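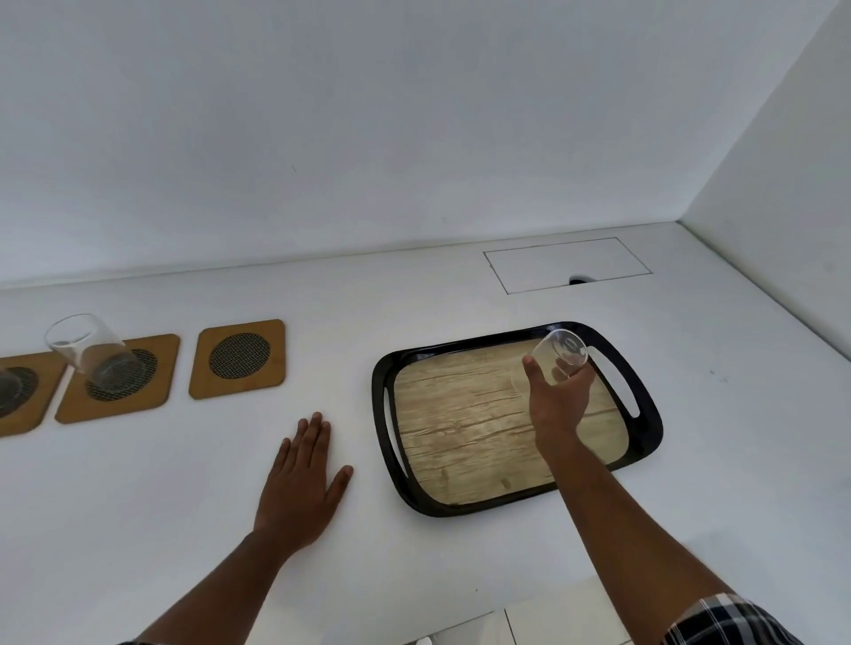
Glasses kept rim down go musty and glasses kept rim up go dusty, so pick one and stop worrying, according to Iestyn Pugh on the old thread about wall cupboards. He may be right, but I would like a better answer than that before I put the new shelf up, so I am asking separately.

We have no cupboard for glasses. The everyday tumblers live on the worktop, upside down on square cork coasters that have a round black mesh set into the middle. I bought the coasters for the mesh, thinking it would let a bit of air in under the rim. The glasses go on them straight after being dried with a tea towel. After a day or two some of them smell faintly of something when I fill them with water. It is not strong and my wife can't smell it at all. I notice it most in the morning.

Things I have tried: a different washing-up liquid, a clean tea towel every day, and rinsing in very hot water. The hot water may have helped a little. I have not tried leaving them the right way up, as we have a cat (Oreo) who walks along the worktop whatever we say to her, and I don't want hair in the glasses.

I also have a serving tray with a black plastic rim and a printed wood-plank pattern, which sits next to the coasters. I could stand the glasses on that instead, but the surface is solid and I would expect it to be worse.

What I want to know:

Is the smell from the cork, or from damp air shut inside the glass?
Can cork coasters be washed, and if so how?
Would you put the glasses on the tray, or on the new shelf (300 mm deep, painted white), and which way up?

Posted by Tomás Horgan, 04/10/2024
Tags: kitchen, glassware, storage, cork
Viewed 344 times

3 answers, sorted by votes

Stanumano

Probably both, but you can find out without buying anything. Wash and dry two of the same glasses. Put one upside down on a coaster and the other upside down on a clean dinner plate. Leave them for 48 hours and smell them. If only the coaster one smells, it is the cork or whatever has soaked into it. If they both smell, the glasses are going down damp. A tea towel leaves more water behind than you would think, mainly in the corner at the bottom of the glass where your fingers don't reach.

On washing: cork can be wiped but should not be soaked. I use a cloth wrung out in warm water with one drop of washing-up liquid, then a second cloth with plain water, then stand the coasters on edge until they are dry right through. Overnight is usually enough in summer. In December mine took two days in a cold kitchen. Don't put them on a radiator – I did and they curled.

With a mesh in the middle I would go over that part with an old toothbrush, dry first and then slightly damp. Dust and dried drips get into a fine grid and a cloth goes straight over the top. Check how the mesh is held in before you scrub. If it is glued, keep the water away from the edge of the circle.

I would not rely on the mesh for air. If there is solid cork or solid worktop underneath it then the air has nowhere to go. Turn one over and look.

For storage, let the glasses air dry properly first, on a rack or leaning with one side of the rim propped up, and after that it does not matter much which way up they are. With a cat I would keep them rim down.

Comment from Tomás Horgan: Thanks. I turned one over as you said and will try the plate test. I had assumed the mesh was doing something.

Comment from Stanumano: It may be doing a bit. Worth doing the test before you change anything else, or you won't know which change did it.

Losby

Just put them in a cupboard

Comment from Tomás Horgan: There isn't one, it's in the first line of the second paragraph.

Oláh

I agree with the first answer about drying. To add something on the tray: I kept glasses on a plastic-rimmed tray for years and the trouble was water sitting under the rims and leaving white rings. We have hard water here so yours may be different. A folded cotton cloth laid on the tray cured it, and I changed the cloth when I changed the tea towels. You can lift the whole lot to wipe the worktop, so it is handy in that way.

For the shelf, 300 mm is plenty for tumblers. Ours is 400 and the back row never gets used, so those are the ones that go stale. Give them a rinse if they have stood for more than 48 hours and take from the back sometimes. Let the paint harden well before you stand anything on it upside down. Fresh paint smells, and a glass will hold on to it.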